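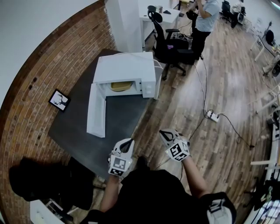 掌編を削る手順（3,000字の下書きがある人向け）

文章は削れば良くなる、とよく言われる。私はこの説をあまり信じていない。削って良くなった原稿は見たことがあるが、削って痩せただけの原稿のほうをずっと多く見てきた。とはいえ、募集要項に字数の上限がある以上、削る作業から逃げるわけにもいかない。以下は、私が同人誌Trireroに掌編を出すときに使っている手順である。効くと保証はしない。少なくとも、どこで何を捨てたかは後から確かめられる。

用意するもの

・書き終えた下書き。結末まで書いてあること
・印刷した紙を一部
・色の違うペンを二本
・元の原稿を保存した別ファイル

結末がまだない原稿は削らないでほしい。途中で削り始めると、冒頭だけがやたらに磨かれた未完の原稿ができる。私の引き出しにも何本か入っている。

手順1　寝かせる期間を決める

作法書には「ひと月寝かせろ」とある。根拠が書いてある本を私は知らない。ひと月置いて他人の目になれる人もいるのだろうが、私の場合は愛着が増すばかりだったので、三日で切り上げている。二月の締め切りに追われて一晩しか置かなかったこともあり、結果は三日置いたときと大差なかった。長さより、その間に原稿を開かないことを守る。

手順2　筋を一文で書く

紙の余白に、この話で何が起きるかを一文で書く。「妹が姉の手紙を読まずに返す」くらいでいい。「喪失と再生の物語」などと書いてしまったら、それは帯の文句なので書き直す。

書けなかった場合、原稿の中に話が二つ入っていることが多い。そのときは削る作業を中止し、どちらを書くか先に決める。二つの話を均等に縮めても、小さい話が二つ残るだけだ。

手順3　一本目のペンで、説明に線を引く

登場人物の感情を地の文で説明している箇所に線を引く。「悲しかった」「なぜか胸が騒いだ」の類である。まだ消さない。線を引くだけにしておく。

「説明するな、描写せよ」という教えもよく聞くが、これも鵜呑みにすると困ったことになる。「彼は腹を立てた」の七字で済むところを、握った拳だの震える唇だのに書き換えて50字に増やす人がいる。字数を減らしに来たのに増えている。しかも握った拳は誰の小説でも握られている。

線を引いた箇所は次の順で見る。

前後の会話や行動だけで伝わるなら消す。
伝わらないが、伝わらなくても筋に響かないなら消す。
伝わらないと筋が通らないなら、そのまま残す。

三つ目に当たるものは堂々と残してよい。短い説明文は安い。

手順4　二本目のペンで、冒頭を疑う

最初の段落を手で隠して、二段落目から読む。困らなければ一段落目は要らない。天気、目覚まし時計、通勤電車から始まる原稿なら、たいてい困らない。

ただし「冒頭は必ず捨てろ」とまで言う人がいて、それはどうかと思う。ベーラ・ボロシュの講座に出たとき、全員が一段落目を捨てさせられた。私の原稿では、語り手が誰なのかがその段落にしか書かれていなかった。捨てた後の原稿を読まされた隣の席の人は、最後まで語り手を犬だと思っていたそうだ。隠して読み、自分が困らなくても、筋を知らない人に一度だけ試してもらうほうがいい。

手順5　会話を間引く

挨拶、相づち、質問の繰り返しを消す。「え、何？」「だから、手紙のこと」「手紙？」と続いていたら、真ん中の一行で足りる。

全部消すと、今度は登場人物が電報のように話し始める。目安として、削った会話を声に出して読み、自分が知人にそんな返事をするかどうか考える。しないと思ったら一つ戻す。 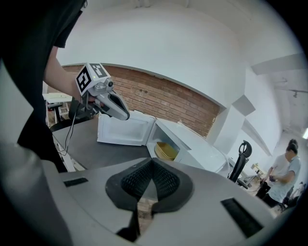
ヤドヴィガ・ステンピェンからは、この手順について、相づちまで字数で量るのは貧しいやり方で、間の悪い「うん」一つで二人の仲が分かることもある、と書いてよこされた。そういう「うん」なら残せばいい。私が消せと言っているのは、書き手が次の台詞を思いつくまでの時間稼ぎに打った「うん」である。困るのは、書いた本人には両方が同じに見えることで、見分け方を尋ねたところ、返事は「消してみて寂しければ戻す」だった。方法と呼べるかは怪しいが、私の目安よりましかもしれない。

手順6　数えるのは最後にする

ここまで来て初めて字数を見る。私の3,000字の下書きは、この段階で275字ほど減っていることが多い。一割にも届かない。拍子抜けするだろうが、半分になりましたと得意げに言う人の原稿は、もともと半分が要らなかったのだと思っている。

上限まで足りなければ、次は文の単位で削らずに、場面を一つ丸ごと外せないか考える。「〜ということ」を「〜こと」に直して歩くような作業は、字数が数えるほどしか減らないうえに、文の調子だけが一様に硬くなる。場面を外すと穴が開くが、穴は一行でふさがることがある。「翌朝、姉はもういなかった」で一晩分が片づく。

私はGrulbyという執筆ソフトの「冗長表現の検出」も試した。「しかし」にことごとく印がつき、全部消したら逆接のない小説になった。道具に印をつけさせるのは構わないが、一括で消すボタンは押さないほうがいい。

手順7　元の原稿と並べて読む

いちばん省かれやすいところなので、少し長く書く。

別ファイルに残した元の原稿と、削った原稿を並べる。先に削ったほうを読み、次に元を読む。逆の順だと、消した部分を頭が勝手に補ってしまう。

読みながら、元のほうが良いと感じた箇所に印をつける。一つも印がつかなかったら、私はまず自分を疑う。労力をかけた後の原稿は良く見えるものだ。疑わしいときは一晩置き、朝のうちにもう一度読む。夜に読むとどちらも傑作に見えるし、日によってはどちらも駄作に見える。

印のついた箇所は、戻すか、戻さない理由を余白に一言書くか、どちらかにする。「字数」とだけ書いてもいい。後で上限のゆるい媒体に出し直すとき、この書き込みが役に立つ。

うまくいかないとき

話が冷たくなった：手順3で消しすぎている。三つ目の「残す」に入れるべき文を、一つ目に入れていないか見直す。

誰が話しているのか分からない：会話を間引いたあとに起きやすい。名前を足すより、台詞の前に動作を一つ戻すほうが自然なことが多いが、名前を足して済むならそれでも構わない。

どうしても上限に収まらない：6回直しても収まらなかった原稿は、たぶん掌編ではない。もう少し長い短編として別の募集を探す。私は一度、意地になって七回目をやり、筋が消えた。

人に読んでもらったら「どこを削ったの」と聞かれた：失敗ではないと思う。少なくとも、読んだ人は穴に落ちていない。元の原稿は見せずにおくこと。見せると「こっちも好き」と言われて、手順1に戻ることになる。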